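Anlow's distributor software finally does split cases

I've been waiting to write this one for a while. Anlow, the small outfit behind the warehouse system a lot of us regional food distributors run on, put out its new release on 2026-08-17, and the headline feature is proper split-case handling. If you don't sell broken cases you can stop reading and go have a coffee. The rest of you, pull up a chair!

A quick refresher for anyone who came in through the produce side. When a diner wants four jars of capers out of a case of 12, somebody has to open that case, pull the four, and then tell the system that the remaining eight still exist. Under the old release you did that with an adjustment, by hand, at a desk. We carry nearly 3000 items at our place and 330 of them can be sold by the each, so you can imagine what our adjustment log looked like by Friday lunchtime on a holiday week. I used to print it. I stopped printing it.

The new release lets the picker do the break right on the handheld. You scan the case, tell it how many you're taking, and the leftover gets its own license plate with the original lot number and expiration date carried along. That last bit is what sold me. We had a recall notice on a dressing last October and I spent an entire evening matching loose bottles to lots with a flashlight and a legal pad (the bottles were fine, my knees were not).

Catch weights got some attention too, though less than I'd hoped. You can now enter a weight per piece on a split cheese or deli case, and the invoice picks it up without a second trip through billing. What you still can't do is change your mind. If a picker keys 41 pounds when he meant 14, the line locks and a supervisor has to void it. Anlow told its user group a fix is coming in the next point release. We'll see.

Now the part that's going to annoy people. The split-case screens only run on the newer Reltix handhelds. We have 34 of the older ones, still working, still taped up in the same places, and they'll keep doing full-case picks and receiving like before. They just won't show the new menu. I called our dealer to ask about trade-in and got a number I'm not going to repeat in a family publication. My plan is to buy a few for the dry goods aisles where most of our broken cases happen and let the freezer crew carry on as they are — they hardly split anything anyway.
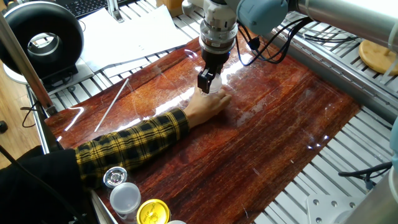
Photo: Ikavik

Setup was easier than I expected. The upgrade itself ran overnight and we were picking by five in the morning, with one hiccup: every item flagged for each-sales came across with its minimum set to one, including the little creamers, and I don't want to sell anybody one creamer. There's an import sheet that lets you fix those all at once. Do that before you turn it on. I did it after, and I've got an order for a single packet of oyster crackers to prove it.

If you're on the Chiang accounting link, hold off a bit. The connector passes split quantities over fine, but it rounds the unit cost to two places, and on cheap items bought by the case that'll throw your margins off by enough to start an argument. There's a patched connector in testing and our bookkeeper has asked me, nicely, to wait for it before we send over another month end. In the meantime she's pulling costs from the receiving report.

Existing customers on a support plan get the release at no extra charge, and it's in the download area now along with the release notes. The notes are long, and the section on lot tracking is the one I'd read first. Training videos are supposed to follow, and I'm told there'll be one just for pickers, in English and Spanish. I'll post again once we've run a full inventory count on it.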